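Monday, March 11, 2019

Day nine with the Frei gel polish and the first chip showed up this morning, right thumb, at the corner. I filed it flat and put a dab of top coat over it. The old Grerneo base never got past day five on me.
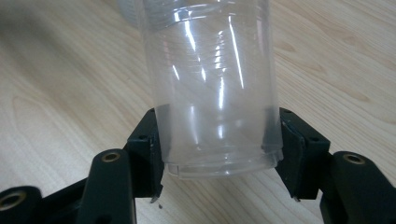

Do I need to buff before the base coat? Only lightly, with the fine side of the file, and then wipe each nail with cleanser.

I did the left hand again after lunch in the dark green from Undidar. Two thin coats, 100 seconds under the lamp for each. The ring finger flooded at the cuticle and had to come off. I posted the green on the blog with the February swatches, which are up to 1,345 views now.

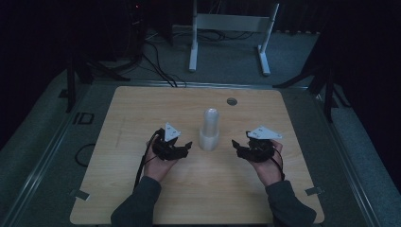 Lerkum wrote in the comments that the green stains without two layers of base, and that hers took a week to fade. I only used one. I'll take the pinky off tomorrow and check.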